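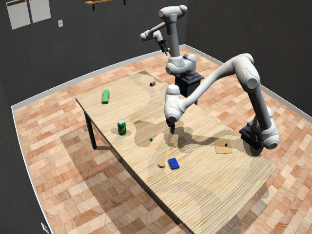

Caring for a Wood Table

Wipe the top with a damp cloth after meals, then go over it with a dry one. Follow the grain. A drop of dish soap is plenty for grease.

White rings usually come from moisture under the finish. Lay a cotton cloth over the mark and press with a warm iron, no steam, for a few seconds at a time. Check often. Old rings may need a little paste wax and a soft rag.

Crumbs in a seam come out with a wooden toothpick. Don't use a knife - it scratches the edge.

Wobbly Legs

Tighten the bolts first. If the table still rocks, the floor may be uneven, so turn it end for end before you start cutting felt pads.

Felt pads wear flat. Change all of them together or the table will sit crooked.

Reader Tip

Bronwyn Ashby keeps her table leaves under the bed, wrapped in an old flannel sheet. In November she takes them out a day early to air.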